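Backdrop and Letter Questions, Answered

I'm Inese Liepiņa, and I rent out and set up small tabletop displays: a table, a cloth behind it, some words on the cloth. The same questions land in my inbox every week, so I've put them all on one page. If yours isn't on it, write to me!

What exactly do I get when I rent a set?

A round table, one black cloth, the stand it hangs from, and your letters in a flat box. I also throw in pins, a roll of tape and a lint roller. You'll use the lint roller more than anything else in the box, I promise. Black cloth picks up every hair in the building (I have two gray cats, so I speak from experience).

Can I have a cloth that isn't black?

I have a navy and an oatmeal one. The navy is nice in the evening but goes muddy under yellow bulbs. The oatmeal is pretty, and pale letters disappear on it, so you'd need the darker alphabet. Most people come back to black.

Should I iron the cloth?

You can steam it. Please don't put an iron on it, because I've already lost one cloth to a shiny triangle right in the middle. Personally I like a few folds. A cloth pulled tight as a drum looks like a wall, and if you wanted a wall you probably had one at home for free. Hang it the night before if you can and let it drop on its own.

How many letters can I fit?

It depends on the words. A fat M eats the space of two skinny letters, and an I takes almost nothing. For one round table I like 7 letters or so in two rows, short word on top, and the word you care about bigger underneath. Wagner Rangel once asked me for his whole company name plus the city plus the year, and we laid it all out on my garage floor and it ran past the lawn mower. We went with three words in the end.

My letters keep tilting. What am I doing wrong?

Probably nothing. Cloth moves, and anything stuck to it moves too. Two pins per letter help, one near the top and one low down, and for a tall thin letter I put both pins on the center line. If you want them dead straight, run a strip of masking tape across the cloth first, line the bottoms up on it, then peel it off. But a little lean is friendly, I think. I only fix the ones that lean so far they look like they're leaving.

Can I mix capitals and lowercase?

Yes, please do! Tell me which is which when you order, though. Write it exactly the way you want to see it. I had an order from Uriel Tovar typed completely in capitals, I cut it completely in capitals, and he'd just left his caps lock on.

How far should the table be from the cloth?

Close. I push it back until the far rim nearly meets the folds, so there's no strip of floor showing in between. If guests will be walking behind, leave more room, and weigh down the feet of the stand.

What about water rings and scratches on the table?

Use a coaster or a tray for anything cold. Rings on light wood come up if you get to them early, with a soft cloth, going along the grain. Scratches I'll handle when it comes back. You won't get an angry email from me over one small mark. Candles without a holder are another story.

Do you ship?

The letters, yes. The tables, no. I shipped one to Macario Cisneros and it arrived as a kit. Pickup is best before 3 in the afternoon, when I still have the driveway to myself.

How far ahead should I book?

Two weeks is comfortable. January is quiet and I can often do it in a few days. If you need a color I don't keep in the drawer, add another week.

Do all the letters have to match?

No, and I wish more people asked for a mix. I'm very fond of soft colors on black: cream, pale yellow, pink, a peach, a light blue, and then one stronger one to wake it all up. The orange t does that job in "Fast UMI," and the bigger bottom row keeps all those colors from turning into confetti. Clear things look good in front of dark cloth too, even a plain plastic bottle, and you get faint reflections in the plastic.

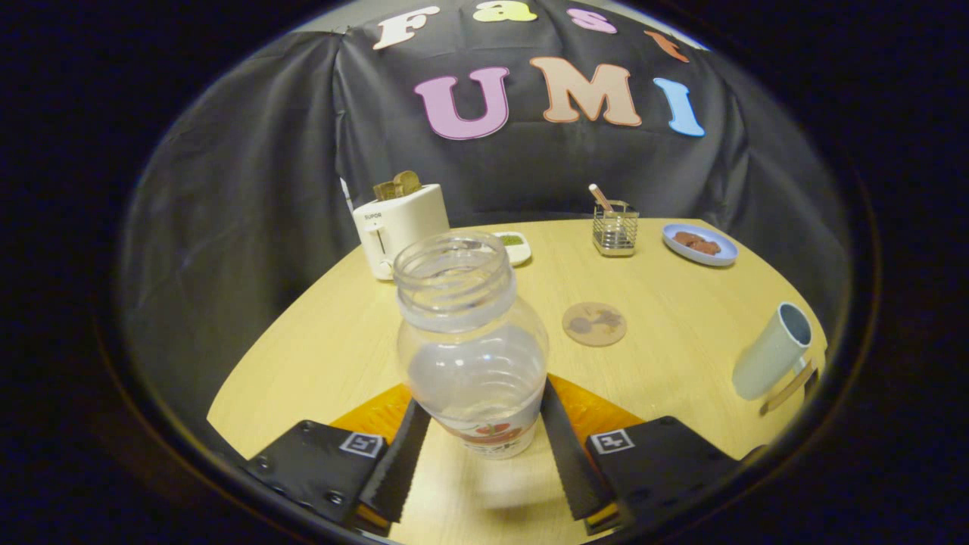

Can I keep my letters afterward?

Of course, they were cut for you. Just take the pins out before you stack them, and store them flat and out of the sun, or the pinks will fade first. The cloth, the stand and the table come home to me.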